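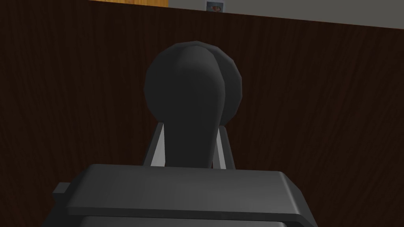

Notebooks > Dye shed > Mordant tests

March 2008

Second go at the onion skin yellows. The first batch went brown in the pot and I want to know if it was the iron in the Mivstead bore water or me leaving it on the ring too long.

Wool is the Kollon two-ply, scoured last night and left in the bucket. Weighed out 200 g dry and split it into two lots. Lot A in tank water, lot B in bore water, same pot size, same alum. Alum at 12 per cent of dry weight, dissolved in a jug first this time. Last time I tipped it straight in and there was grit on the bottom.

Brought both up slowly and held them at 82 for 46 minutes. Meant to stop at 45 but was on the phone to Drudiletti about the late madder order. They now say April. Rang off none the wiser about the price. 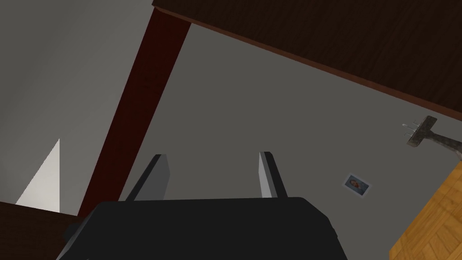 Najwa Atallah
Dye shed coordinator

Lot A came out a clear warm yellow, close to the card from last winter. Lot B is duller, more of a mustard, and a bit patchy where the skeins were tied too tight. So the water matters, but it doesn't explain the brown. I think that was heat.

Rinsed both until the water ran clear. Lot B took 6 rinses. Dried in the shade on the south rack.

Deok-su wants a sample of each for the light test. He is taping half of every skein under card and leaving them on the sill. Labels in pencil please – the biro ran on the Sung samples and we lost track of which was which.

To do: order pH strips, fix the lid on pot 2, ask Deok-su Lim if he still has my good thermometer.

3 comments | 2 shares

Contact the dye shed | © 2008 | Back to top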